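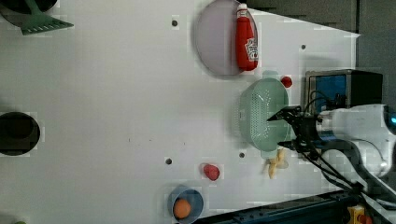 **Ainhoa Cordero** | Workforce Compliance | October issue

# Inherited Paper: What a Buyer Takes On With the Seller's I-9 Files

When one company buys another and keeps its workers, it has two choices for the Form I-9. It can treat the workers as new hires and complete a fresh form for each of them, or it can treat them as continuing in employment and keep the forms the seller completed. The second choice is faster, and the buyer takes on whatever errors the forms contain.

Trellmont, a maker of packaging for retail goods, took the second choice when it bought Rotodgate, a smaller converter with one plant and a warehouse in the town of Requena. The sale closed in the spring. The purchase agreement listed 310 active employees and stated that employment eligibility records were complete "in all material respects." Leandro Ortuño, who runs human resources operations at Trellmont, received the records in banker's boxes and on a shared drive, and spent much of the summer reconciling the two.

"The first task was a list," Ortuño says. "You can't say a form is missing until you know who should have one."

## Building the list

The list began with payroll. Every person paid by Rotodgate after November 6, 1986, the date that marks the start of the I-9 requirement, was a possible entry, though in practice most former employees had dropped out of the retention period years earlier. An employer must keep the form for as long as the person works there. After that, it must keep it until the later of two dates: three years after the date of hire, or one year after the date employment ends.

The calculation is simple for one person and easy to get wrong in bulk. A worker who left after four months is kept until three years from hire. A worker who left after six years is kept until one year from departure. Rotodgate had used a single rule of three years from departure for everyone, which never purged a form too early but left a large number of old forms in the files. Those forms had no legal reason to be there. A form that is past its retention date and still on the shelf can be read by an inspector along with the rest.

Rehires added a second layer. Rotodgate's payroll system wrote over the original hire date when a worker returned after a seasonal layoff, so the date on the form and the date in payroll did not agree. Trellmont had to recover the first date from archived tax records. In some cases the gap was a layoff with a reasonable expectation of return, which counts as continuing employment and calls for no new form. In others the worker had quit and been hired again. That event requires either a new form or, within three years of the date the original was completed, an entry in the rehire section.

The count at the end of this stage was 57 active employees whose forms needed some further action. The figure includes 3 for whom no form could be found at all.

## Sorting the errors

Consuelo Bravo, an attorney who advised Trellmont on the review, divides I-9 errors into those that can be cured on paper and those that can only be recorded. The common legal terms are technical or procedural failures and substantive ones. A missing date of birth in Section 1 has usually been treated as technical. A missing employee signature is substantive, and so is a missing employer signature in Section 2. In a government inspection, the employer is given at least ten business days to correct technical failures after it is notified of them. Substantive failures don't carry that period.

Lateness belongs to the second group. The employee must complete Section 1 no later than the first day of work for pay. The employer must examine documents and complete Section 2 within three business days of that first day. If Section 2 was signed two weeks after hire, nothing done now can make it timely.

"People want to fix the date," Bravo says. "The date is the one thing you leave alone. Sign with today's date, attach a memo that says what was found and when, and stop there."

Her written protocol for the Rotodgate files ran to four pages. Its main points were as follows:

- Corrections to Section 1 are made only by the employee, or by a preparer or translator helping the employee. Corrections to Section 2 and to the supplements are made by the employer.
- An error is struck with a single line so that the original entry can still be read. The correct entry is written nearby, with the initials of the person making it and the current date.
- No correction fluid is used. Where it was used in the past, a signed and dated note is attached to explain the change as far as it is known.
- A missing form is replaced by completing the current edition, with the current date and the true first day of employment.
- If an old form was completed on the wrong edition, the document entries are checked against the lists in force at the time of hire.

The last point caused the most rework. The lists of acceptable documents have changed several times, and a reviewer who holds an old form against a new list will find errors that were never there. Trellmont's first pass marked a batch of forms from one hiring season as defective on this ground. Bravo's office reversed most of the marks.

## Asking for too much

A second kind of problem does not look like an error on the page. Employees choose which documents to present. They may show one document from List A, which establishes both identity and work authorization, or one from List B with one from List C. The employer must accept documents that reasonably appear to be genuine and to relate to the person. It may not ask for a particular document, and it may not ask for more than the form requires.

At Rotodgate, 41 of the active forms had entries in all three lists. Nearly all had been completed by the same warehouse office over a few years. Yolanda Taipe, who worked in that office before the sale and now handles onboarding for the combined company, describes a checklist taped inside a cabinet door. It told staff to copy "license, social, and card if they have one."

"It was meant to be thorough," Taipe says. "We thought an extra copy was safer."

Requests for extra documents can amount to an unfair documentary practice under the anti-discrimination section of the immigration law if they are made because of a worker's citizenship, immigration status, or national origin. A form with three lists filled in doesn't prove such a request, as some people hand over everything in their wallet. A pattern in which noncitizens presented three documents and citizens presented two would be harder to explain. Trellmont's counsel ran that comparison under privilege, and the company would not discuss the result. The checklist has been withdrawn and the extra entries were left as they stood, with a memo.

## Reverification

The review also turned up a calendar problem. When a worker's employment authorization has an end date, the employer must reverify on or before that date, using Supplement B in the current edition of the form. Some groups are not reverified: United States citizens, noncitizen nationals, and lawful permanent residents who presented a Permanent Resident Card for Section 2. List B documents are never reverified, so an expired driver's license calls for nothing.

Rotodgate tracked end dates in a spreadsheet which drew no line between these groups. Any date in any expiration column produced a reminder. As a result, permanent residents had been called in when their cards expired, while at least one worker with a true end date was missed because the date had been typed as text and did not sort.

Trellmont moved the data to Tundalell, a records product it already used at its other sites. Hậu Âu, the systems analyst who handled the transfer, wrote the import so that a reminder was tied to the status attested in Section 1 and the type of document in Section 2. A date alone would not trigger one. Entries that lacked either field were held in a queue for a person to read.

Âu's larger concern was the scanned forms. An employer may keep I-9s on paper, on microfilm, or electronically, and may mix them, but an electronic system has to meet standards for integrity, indexing, and legibility, and must keep a record of who created or changed an entry. A folder of scans with names such as "new hires spring FINAL" does not do much toward that.

"The scans were readable," Âu says. "What we didn't have was any way to show when each one was made, or whether the page behind it was still the same page."

The team kept the paper. Each scan was made again from the original, both sides, and checked by a second reader before it was indexed. The old scans were preserved as a separate set with no edits.

## Before closing

An inspection begins with a notice, and the employer is given at least three business days to produce the forms. A buyer that has merged two sets of files but not yet indexed them may find that period short. Bravo now asks clients to sample the seller's forms before the sale closes, and to settle at that point whether to keep them. The choice should be applied evenly. A buyer that keeps the forms of citizens and takes new ones from everyone else creates a new problem in place of an old one.

New forms for all have a cost as well. Every worker must be brought in with documents, the deadlines run from the date of the acquisition, and a long-serving employee whose papers are in a safe deposit box has the same three business days as anyone else. For a plant on rotating shifts, Ortuño estimates that the work would have occupied his staff for most of a month.

He would still consider it next time. Trellmont has since added a schedule to its standard purchase agreement that asks the seller for a hire date, a separation date, and a form edition for every person on the retention list. The schedule is due before signing. The boxes from Requena are in a locked room at the main office, sorted by purge date, and the first group comes out in the new year.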